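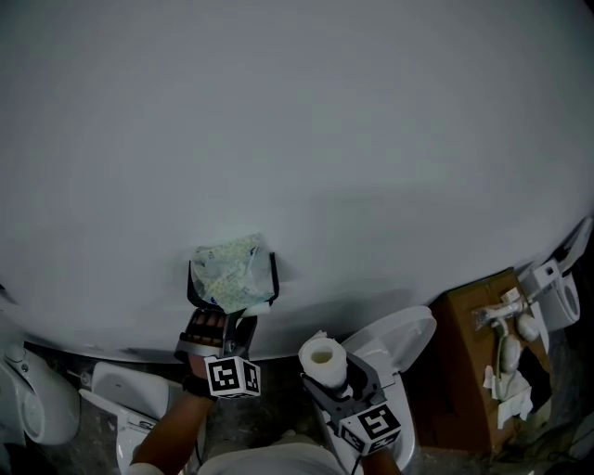 Relatório de andamento n.º 4
Projeto Guerra, reposição e arrumação das casas de banho
28 de outubro de 2020
Para: direção da Zendano

Segue o ponto da situação, escrito à pressa entre duas entregas. Os mapas de consumo vão noutro ficheiro, ainda falta fechar o do piso de cima.

Feito desde o último relatório

Papel higiénico: reposto em todas as casas de banho do edifício Guerra. Rolo de reserva sempre à mão de quem está sentado, era a queixa mais repetida. Embalagens de plástico saem logo com quem repõe, não ficam no chão nem em cima dos lavatórios. Parece coisa pouca mas era metade da desarrumação.

Limpeza das louças: sanitas e lavatórios todos os dias, de manhã. Parte de baixo dos lavatórios incluida agora na volta, antes ficava para a limpeza grande e notava-se.

Armário da entrada: esvaziado, limpo, prateleiras etiquetadas. Papel em cima, sabonete no meio, sacos em baixo. Os detergentes passaram para a arrecadação com chave.

Lista de verificação: uma folha por casa de banho, colada por dentro da porta do armário. Quem faz a volta assina e põe a hora. Na primeira semana quase ninguém assinava, agora está melhor.

Por fazer

Duas casas de banho do corredor das traseiras. Espaço apertado, as louças muito juntas, custa passar a esfregona entre elas. Estamos a experimentar uma mais estreita.

Suportes de rolo: faltam 4. A Pesex prometeu entrega e adiou, nova data em novembro. Até lá os rolos ficam pousados em prateleira, solução fraca, molham-se.

Silicone à volta de uma das sanitas, a descolar. Pedido de manutenção aberto, sem resposta até hoje.

Problemas

Papel da Elto: o último lote veio com rolos mal enrolados, a ponta solta-se e o papel desfaz-se nas mãos ao tirar da embalagem. Reclamámos, mandam troca. Entretanto usamos o que há, começando pelos piores.

Consumo acima do previsto no piso térreo. Pode ser do pessoal das obras, que usa aquelas casas de banho desde o início do mês. A confirmar com os mapas.

Falta espaço para stock. Com o armário arrumado cabe mais, mas uma encomenda grande continua a não caber toda. Preferimos encomendas mais pequenas e mais seguidas, o preço sobe um pouco.

Contas

Gasto até à data: 3715 euros, papel, sabonete, sacos, produtos de limpeza e as etiquetas. Os suportes da Pesex não estão incluidos, só pagamos à entrega. Faturas digitalizadas seguem com os mapas.

Precisamos da vossa parte

Autorização para a esfregona estreita, se o teste correr bem.
Resposta da manutenção sobre o silicone, talvez um contacto vosso ajude.
Decisão sobre as encomendas mais pequenas, de preferência antes de novembro para avisar o fornecedor a tempo.

Próximo relatório quando chegarem os suportes.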